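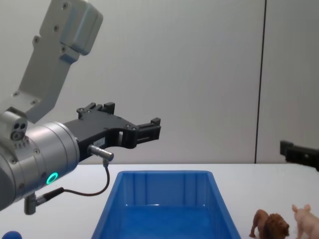 Left arm over the blue tray, gripper open. The lion and the pig are on the right.

Thread: How many demonstrations before you stop collecting and start training?
Board: Learning from demonstration / Data collection
Started by wjso, June 2024

wjso
Hello all. My name is Woo-jin So and I am responsible for the data side of a small two-arm project. The task is simple to say: put the toy animals into the tray. We collect by teleoperation, one operator for both arms, and we store each attempt as one episode.

At this moment we have 2130 episodes. My colleague wants to stop and train for real. I want to continue, but I am not sure if my reason is good, so I ask here.

My reason is the following. When I look through the episodes, most of them are very similar to each other. The operator has become skilled and always takes the same path: go up, go over, come down on the animal from above, lift, move to the tray, open. The first 200 episodes are ugly, with hesitations and bad approaches, and the last ones are beautiful. I expected that the policy trained on the last ones would be better. It was worse. It reaches very nicely to the wrong place, closes, and carries nothing to the tray with full confidence.

So my questions:
1. Do you throw away the ugly episodes or keep them?
2. Do you fix the start position of the arms, or change it each time?
3. Is it useful to record failures and recoveries on purpose?

Thank you in advance. I can give more details about the setup if it is needed.

filleck_dan
Keep the ugly ones. The hesitations are the only place in your data where the arm is slightly wrong and then becomes right. If the operator never makes a mistake, the policy has no idea what to do one inch to the left of the perfect path.

For 2, change it each time. We had a script that moved both arms to a random pose before each episode. Annoying for the operator, but worth it.

Atska
I disagree with the first part. Hesitation is not recovery. When the operator stops for two seconds because he is thinking, the policy learns to stop for two seconds, and then it sees that it is stopped, and it stops some more. We had an arm which froze over the table like this, in every third run or so, until I cut the pauses out of the data.

What I would do: keep the episodes, remove the idle parts. Measure joint velocity, and if both arms are below a threshold for longer than you like, cut. But be careful around the grasp! The fingers close while the arm is still, so if you only look at the arm you will cut away the most important moment. I did that once — a whole afternoon of training on a dataset in which no gripper ever closed.

filleck_dan
Fair. I was mixing up pauses and corrections. Cut the pauses, keep the corrections.

wjso
Thank you both. The warning about the grasp is very useful, because my first script had exactly this mistake. It looked only at the arm joints.

Some more details. The cameras are one fixed and one at chest height of the person who stands at the table. The tray stays more or less in the middle of the table and the animals are placed by hand between episodes. There is also a ball, which is there as a distractor and should not go in the tray. Operators forget this sometimes and then I must mark the episode.

hondutent
"More or less in the middle" is your problem, I think. You wrote that it reaches nicely to the wrong place. Check where the animals were in the training episodes. I would bet they are mostly in the same area, on the side that is comfortable for whoever places them. People are terrible at random. They believe they scatter things and in truth they have a favorite spot and a second favorite spot.

Make a plot. Take the gripper position at the moment of closing, one dot for each episode, seen from above. It takes ten minutes and tells you more than the success rate.

wjso
I made the plot.

It is embarrassing. There are two dark clouds, both on the right side of the tray, and almost nothing on the left. The left arm has learned to wait. In a large part of the episodes it makes only a small movement near the tray and the right arm does all the work.

I did not see this when I watched the episodes, since in each one separately everything looks normal.

hondutent
Welcome to the club :) Mine had one cloud.

Atska
Then the answer to "stop or continue" is neither. Do not collect more of the same. Make a list of placements first and collect by the list. Divide the table in cells, shuffle the cells, show the next cell to the person on a screen. Move the tray also, otherwise the policy does not look at the tray at all, it only remembers where it was.

I would also change the direction in which the animals face. A standing figure is not the same from the side as from the front when your jaws are narrow. For a lion the mane is much wider than the hips. With one heading you learn one grasp.

sykora_lab
I want to give the other opinion, so that the thread is not too comfortable. In the Sýkora project we did all this: grid, random tray, random headings, random start poses, everything together from the first day. The policy could do nothing. There were too few examples of each situation and the loss just went down slowly while the arm waved around. We went back to a narrow setup, got it working, and only then opened it step by step.

So do not be ashamed of the two clouds. A policy which works in two clouds is a good beginning. Does it work there?

wjso
Good question, and I had not separated it. I tested now only with animals placed inside the clouds: it succeeds in most trials with the lion. With the pig it is weaker. Outside the clouds it fails with both.

Atska
sykora_lab, how many episodes did you have when you say "too few"?

sykora_lab
When we gave up on the wide version, 200. So yes, I understand what you will say. With ten times more it may be a different story. But we did not have the people for ten times more, and I suspect many readers here do not either. My advice is for them.

Atska
Yes, I was going to say it. With 200 and everything random I would also expect nothing. wjso has ten times that, so the base is already there and he can open now. I think we do not really disagree, only about the moment.

sykora_lab
We disagree a little. I would open one thing at a time, first the animal positions, and leave the tray where it is until that works. If you change everything and it gets worse, you do not know from what.

filleck_dan
With sykora on this one. Also keep a fixed test set of placements, marked on paper, and never collect on these. Otherwise you measure your improvement with a rubber ruler.

About question 3, which got lost: yes, record recoveries, but start the recording after the mistake. Put the gripper in a bad position without recording, next to the animal or too high, then press record and let the operator fix it. If you record the bad part as well, you are teaching it to make the mistake first.

hondutent
Can confirm. I taught an arm to knock over a cup and then pick it up very gracefully. It did this every time, also when the cup was already standing in the right place.

wjso
I come back with a report, as I think it is not polite to ask and then disappear.

We followed sykora_lab for the order and Atska for the method. The tray stayed in its place. The placements came from a shuffled list, with more cells on the left than on the right, so that the left arm finally has something to do. We collected 200 new episodes from the list and 90 recoveries in the way filleck_dan described. Idle parts are cut, with the finger movement protected. I also set aside 4 cells for the test and put them in no list.

Result: the left arm reaches for animals now. In the test cells it is not as good as in the clouds, but it tries in the correct place, which is new. The waiting above the tray is almost gone. The pig is still the weaker one. My colleague thinks that it is the color, pale pink on a white table. I think that it is the number of pig episodes, because the operators liked the lion more. We will see who is right when the list has equal animals.

One thing did become worse. Twice the policy has picked up the ball and put it in the tray. I looked for the reason and found some old episodes where the operator did this and I did not mark it.

Atska
Check all of them by the final content of the tray, not by watching. Last picture of each episode, make one big sheet, go through it with your eyes. It is one evening of work.

And about the pig, you can test your colleague's theory cheaply. Put dark paper on the table and run the same policy — but then the lion will probably fail too, because it has never seen a dark table. So on second thought, no, collect the pigs.

wjso
I will make the sheet tonight. Equal pigs and lions start after this.

sykora_lab
When you begin to move the tray, please write here how it went. I want to know if you need new episodes for every tray position or if it generalizes from a few. Ours never got that far.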